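Search this site
Search
Go

Speaker notes - feeding and swallowing evening, Dorum Children's Clinic
5 min read

Fri 28 September. Doors at 6. Projector is the old one, bring the adapter.

Start without the slides. Ask who has a child under one, who has a toddler, who came for the soup. Wait for hands. Then go.

Opening. Most babies make a mess of first solids. Coughing, gagging, food out the nose now and then. Parents get told "they all do that" and mostly they do. Tonight is the other group. The ones where mom or dad has had a feeling for weeks and can't put words to it.

Say it early: gagging is noisy, choking is often quiet. Repeat it. People write this one down.

What we look at in clinic. How the child sits. Does the head stay up for a whole meal. Do the lips close on the spoon. Wet voice after drinking - do the impression, it gets a laugh and they remember it. Weight over time, one number on its own tells me very little. Chest infections, how many since January, did anyone add them up.

The Skitstead story. Family agreed I can tell it, no names, no photos. Drove in from Skitstead, two hours each way, three visits before anyone watched him drink. Watched him drink for one minute and we knew what to do next. Thickened feeds, different bottle, swallow study booked. He was 8 months old. Mom said the worst part was the meals at other peoples houses. Pause here. Don't rush it, last time I rushed it.

The swallow study. Parents are scared of the word x-ray so slow down. Child sits in a chair, tastes something with contrast mixed in, we watch it go down on a screen. Short. A parent can usually be in the room, pregnancy is the exception, say so. Bring their own cup. Bring the food they like, not the food you wish they liked.

Numbers, keep it quick. Our clinic saw 239 children for feeding last year. Some 48 of them went on to a swallow study. So most did not need one. Leave that on the screen while you drink water.

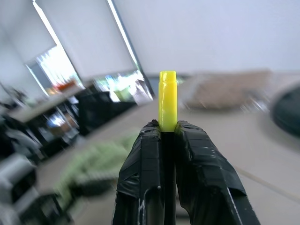
Yellow-green peg, held upright.

Next bit is what you can do at home. Go slower here than you think.

Upright. Feet on something. A box, a stack of books taped together, anything. Dangling feet make wobbly trunks and wobbly trunks make tired mouths.

Small tastes. Let them touch it first. Let them spit it out. Spitting is a skill too.

One new thing at a time, next to a food they already trust. Same plate. No clapping when they eat it - someone always argues with me on this. Fine, take the argument, two minutes max.

Stop at the first sign they are done. Head turn, closed mouth, hand up. Twenty minutes is a long meal for a baby.

Do NOT thicken feeds on your own. Say this twice. Ask us first, some thickeners are not safe for small babies, espescially if they came early.

When to call. Coughing or wet voice with most drinks. Sweating or going pale while feeding. Dropping weight. Meals that end in tears every day, yours count. Blue or struggling to breathe, that's the emergency number, not us.

Questions I will get:
Baby-led or purees? Either, both, depends on the kid. Don't get stuck here.
Is it reflux? Maybe. Can be both. See your doctor before changing formula.
Tongue tie? Needs somebody to look at it properly. Can't answer from the stage.
Will he grow out of it? Many do. Some need us for years and still do well.

If time is short, skip the cup section, it's in the handout. Handouts are in the Aksoy Room with the sign-up sheet for the January group. 6 places left in the morning one, afternoon is full.

Finish on the parent line number and leave it up. Then soup. Stay by the door for the ones who don't like asking in front of people

Related
Feeding group at Flirnen, what to bring
Getting ready for a swallow study
Cups, straws and when to switch
Parking and buses to the Dorum clinic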